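Bastanthorpe Shared Workrooms
Progress report to the Clistolard Fund
2025-10-08

Period covered: April to the end of last month

1. Summary

The grant was made to bring the six desk rooms on the upper floor back into regular use and to set up a cleaning routine that the people using them can keep going. Five of the rooms are open. The sixth is held up by a window repair and should follow before winter. Spending is within the agreed budget, with one change between lines explained in section 4.

2. Rooms and furniture

We started with the furniture already in the building. Desks that wobbled were tightened or had a foot replaced, and 4 that could not be repaired were taken to the recycling yard. The replacements came from Grultent, who delivered in two loads. The first load was missing a set of legs, and this cost us a week in Room C.

Shelving is up in all the open rooms. In Rooms A and B it runs along the wall by the door. In Room D the wall would not take the fixings, so we used a freestanding unit from the old reading room.

Lighting was not part of the original plan. Several users told us that the corner desks were too dark in the afternoon, and we moved lamps from the downstairs store to those desks. No grant money was used for this.

3. Desk cleaning

Each room now has a cleaning session every two weeks, on top of the daily emptying of bins. In the first months the sessions covered floors and desktops only. When we checked the rooms in early summer, the desktops were fine but the things standing on them were dusty: calendar stands, pen pots, phone bases, letter trays. Dust also collected along raised edges and under notepads.

The checklist was changed as a result. It now reads:

Lift small items off the desk before wiping the top.
Wipe each item with a microfiber cloth, front and back, before it goes back.
Hold stands and trays steady with one hand while wiping.
Leave notes and lists where they were found. Do not throw away any paper with writing on it.
Put used cloths in the bag by the sink for washing.

We bought 40 microfiber cloths and keep 30 in circulation, with the rest in the cupboard as spares. Paper towels have almost dropped out of use on the upper floor, apart from spills in the kitchen corner. We tried a spray polish from Ikonen on the darker desk items and stopped after two sessions, as users complained about the smell. A dry cloth is enough for most items, and a slightly damp one is used for marks.

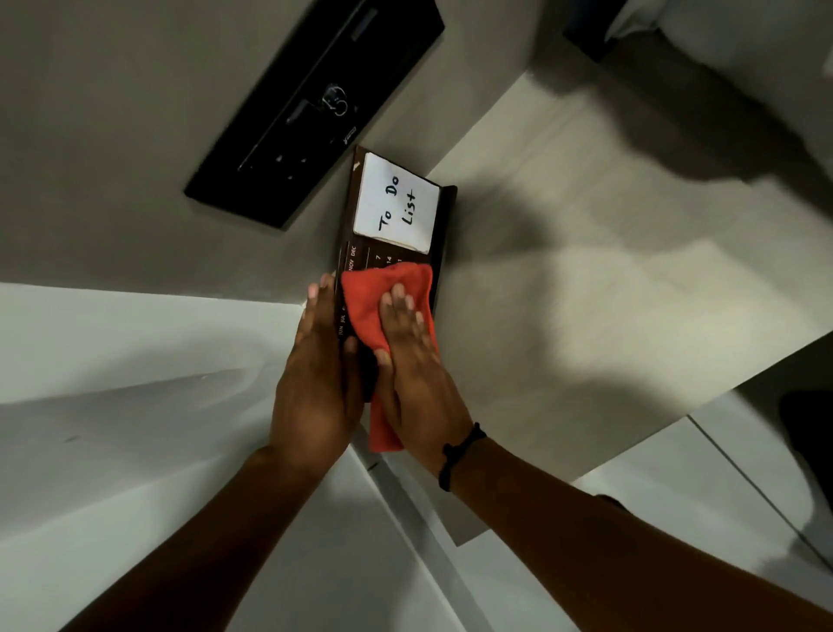

Wiping down a desk calendar stand with a red microfiber cloth. The to-do list stays on its pad.

The longer checklist adds time. A room that took half an hour now takes closer to fifty minutes. We have kept the two-week interval for the moment and will look at it again once the sixth room opens.

4. Budget

Spending on furniture and cleaning supplies for the period came to $1651. Cloths and supplies cost less than planned. Furniture cost more because of the extra delivery charge on the second load. We moved the difference from the supplies line to the furniture line, as the grant terms allow. Receipts are in the attached folder.

5. Problems

The window in Room F still leaks. The builder has been twice and the frame now has to be replaced. The room is locked and its desks are stored in Room E, where they take up part of the walkway.

Labels on the shared trays in Room B keep coming off. We are trying printed card in plastic sleeves.

6. Next period

Open Room F and return its desks.
Fix a hook for the cloth bag in each room.
Ask users which desk items they want to keep and clear the others.
Review the length of the cleaning sessions.

The next report will include the results of the user survey and the final furniture costs.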